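3.2 How shoppers talk about ripeness

We began this part of the study with a simple curiosity, which was how people who buy mangoes every week explain to someone else what a ripe one is like. Over the month of February we sat with 52 shoppers at the covered market in Premstead, usually over a cup of tea, and let them talk for as long as they cared to. Many of them cared to for quite a while, and we are grateful for it! Color came up first in nearly every conversation, though the same people would often take it back a minute later and tell us that smell was the thing to trust.

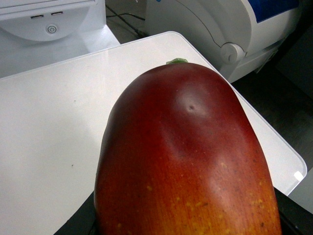
Namboodiri, Food and Language Group, Dorholm College

Figure 4. Mango with deep red skin passing into orange-yellow, green stem stub still attached. A small sunken patch lies just below the top.

Small marks on the skin, like the one in Figure 4, drew a wonderful range of words. We wrote down "kiss," "thumb," "bruise," "soft spot" and (from a grandmother who had strong views on the matter) "the place where it sat." Shoppers who had grown up with a mango tree near the house tended to use the gentler words, and they were also the ones most willing to take a marked fruit home. Those who had come to mangoes later in life leaned on "bruise" and looked for a discount.

We then asked 20 of the shoppers to keep a kitchen diary for us, using the paper booklets first made for the Flurnik household survey. Nine of these came back filled in to the last page, some with recipes tucked inside. The diaries have a plainer way of speaking than the interviews do. "Ready" is by far the favorite word, and it nearly always goes with a meal or a person, as in "ready for Sunil's lunch" or "ready, so we had it after supper." We come back to this habit in Section 4, where we set it beside the words used for bread and for pears.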